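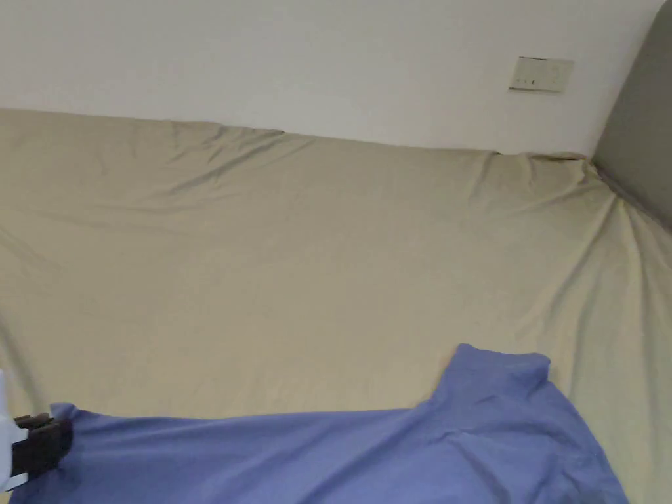 ## Re: [vomska-users] Jaw width freeze: resolved, please close

October 26, 2026

I'd like us to leave this one open. I know the thread is long and people want it gone before the next release, but I read the message below twice and I can't find the part where the fault was shown to be fixed. Replies inline, then what we see on our side.

> Plavura have shipped the new firmware for the hand-held gripper and we are happy to confirm that the jaw width freeze is resolved. The root cause was a loose connector on the encoder board, made worse by a filter that held the last good value for too long.

Which of the two was it? A loose connector is a hardware problem and firmware can't tighten it. If the filter was holding old values, the connector should still be dropping out with the new firmware, only now we'd expect to see gaps in the log where we used to see a flat line. I've asked for a log with such gaps in it. I would be much happier looking at ugly data than at a clean trace and a promise.

Also, our unit had its board reseated in June by Stankevičius, who put a dab of something on the connector so it couldn't walk out. It froze again after that. I posted that at the time and got a thumbs-up and no answer.

> We ran 200 open/close cycles on the bench with a foam block and did not see a single freeze.

I believe you. We never saw one on foam either. Foam pushes back evenly on both jaws and it doesn't go anywhere. Every freeze we have caught came with cloth in the jaws and the hand moving sideways, usually a shirt being dragged by one end over a bed. The jaws are gathering a bit of fabric, the fabric is thin, the pull comes from the side, and the reported width stops changing. A bench test that leaves out the cloth and the pull has left out the two things we complained about.

I'd also like to know whether the cycles were run in one go. Ours never freezes in the first few minutes after power-on.

> No data collected so far needs to be thrown out, as the effect on training is negligible.

This is the sentence that made me write. How was that measured? We have 700 recordings from the old firmware and I don't know how many are bad. I can't know from the width trace alone, seeing that a frozen "closed" looks exactly like a person holding on to a sleeve. The only way I have found is to watch the video next to the trace and look for the moment when the cloth has been let go and the number says it hasn't. That's slow work and I haven't finished it.

> We therefore suggest closing the safety item as well.

No. More on that further down.

## What happened here

For those who joined later: we use the hand-held gripper to record folding and laying out clothes on a made-up bed, and the arm then runs a policy trained on those recordings. The setup for the shirt task is boring on purpose. Fitted sheet, one shirt, nothing else on the bed. The person picks up one end of the shirt and drags it into place, lets go, regrips, and so on.

The first incident was a nuisance. The arm had the shirt by the hem, moved to where it should have let go, and carried on with its jaws shut. It took the shirt off the far side of the mattress. Somebody hit stop. We put it down to a bad policy, because the policies are often bad, and retrained.

The second was worse. The arm had pinched the shirt and the fitted sheet together. A person would feel that straight away and open up. The arm kept pulling. It has a force limit, and the force limit did its job in the end, but by then the mattress had turned on its base and the person at the foot of the bed had put a hand out to steady it. That hand was a lot closer to the jaws than anyone should be. No injury. We filed it as a near miss, and it's the reason the safety item exists.

When we went back through the recordings behind that policy, we found ones where the person clearly releases and the logged width stays flat. So the policy had been shown, more than once, that you move on to the next step with the jaws closed. It learned what we taught it. I don't claim that every wrong pull comes from this. I do claim that "negligible" needs a number behind it and there isn't one.
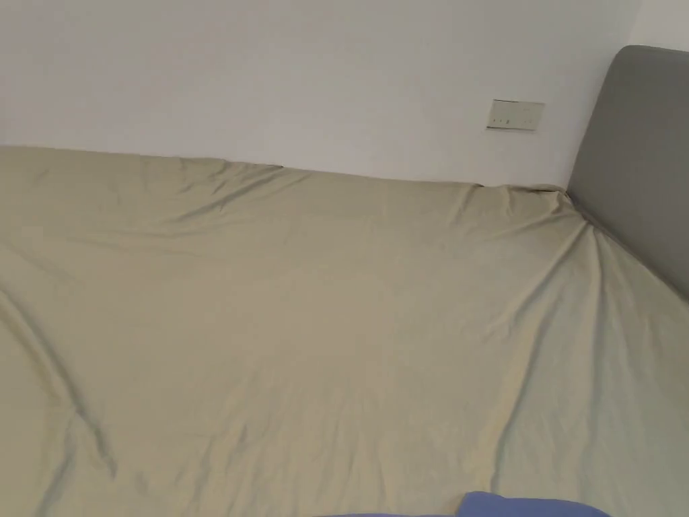
The sheet matters more than people on this list seem to think. A fitted sheet that has been pulled about has ridges near the corners and slack further out, and the slack is exactly where jaws pick up a second layer along with the shirt. Somebody suggested that we iron the sheet, or tape it down, and call it solved. We could do that. Then we'd have a robot that is safe on taped sheets. People who use this thing at home won't tape anything, and we'd have hidden the only condition that shows the fault reliably.

Two more explanations have been floated on this list, and I don't buy either of them.

**"The operator is gripping too hard."** The jaws close to where the cloth lets them close. If squeezing hard makes the sensor stop reporting, that's a finding about the sensor. We did ask people to go easy for a while. It made no difference that I could see, and it made the recordings worse, with the shirt slipping out half way and everyone getting annoyed.

**"It's the Clindholm logger dropping packets."** This was my own favorite for a long time, so I'm not above it. But when the logger drops packets the timestamps jump, and ours don't. Samples arrive on time with fresh stamps and a stale value inside. Whatever is stuck is stuck before the logger gets it. Clindholm said the same in their reply and I think they were right and should be left alone now.

## What I'd accept as a fix

I'm not asking for a research project. Plavura could settle this with an afternoon and a bed.

- Run the gripper warm. Leave it on long enough that it has been working for a while before you start counting anything.
- Use a knit shirt on a loose fitted sheet. Drag it by one end, sideways, the way people do.
- Record the width from the gripper and a second measurement that doesn't go through the same board. A camera on the jaws and a ruler would do for me.
- Do the same with the old firmware on the same unit. If the old firmware doesn't freeze in your test, then your test doesn't produce the fault, and a clean run on the new one means nothing.
- Publish the raw logs, including the boring ones.

That fourth point is the one I'd fight for. As far as I can tell from the message, the old firmware was never run against the foam block. For all we know it would have passed too.

I would also like a flag in the data when the filter is holding a value. It must know that it's doing so. One extra bit per sample and all of us could find our bad recordings without sitting through video.

## The safety item

Even if the freeze is completely gone, the safety item is about something else. The arm went on pulling when it was attached to something it shouldn't have been attached to, and the only thing between that and a person's hand was a force limit set for lifting, far too generous for dragging cloth across a mattress. New gripper firmware doesn't change that setting. Old policies trained on the bad recordings are still sitting in the shared folder with nothing in their names to warn anyone, and I know of at least one group that downloaded them last month.

Until that is dealt with, this is how we are running things, and I'd suggest others do the same:

1. Nobody stands at the bed while the arm is in a drag. If the mattress moves, let it move.
2. The pull limit for drags is set separately from the lift limit, and low. The arm will give up on shirts it could have moved. Fine.
3. After each release, the arm backs off a little and checks with the camera that the cloth stayed behind. If it can't tell, it stops and waits for a person.
4. Anything trained on old-firmware recordings stays off the arm.

Number 3 is annoying. It doesn't work well on shirts close in color to the sheet, and it adds a pause that makes every demo look half asleep. I've had complaints about it from our own side. I'm keeping it until I see logs.

> If there are no objections by the end of the week we will mark both items as resolved.

Objection, then, to both. If somebody else has run the new firmware on actual cloth, with good or bad results, please post it, even if it's only a few drags and a note. So far the only evidence on this list for the fix comes from the people who sell the gripper, and I'd say the same if it were us.

We'll install the update on our unit once the old-firmware runs are done and I have something to compare with. I'm not going to do it before then, so please stop sending me the installer.

For the Vomska release notes, I'd propose this wording in the meantime: "Jaw width may stop updating while dragging fabric. Cause not confirmed. Do not rely on logged width to detect release." It's dull and I think it's all we know.

One small thing left over. The June batch was uploaded under two different folder names and I believe one copy has been trimmed. If you're checking traces against video, use the longer one; the trimmed copy cuts off the last release in a lot of recordings, and that is the part you want to see.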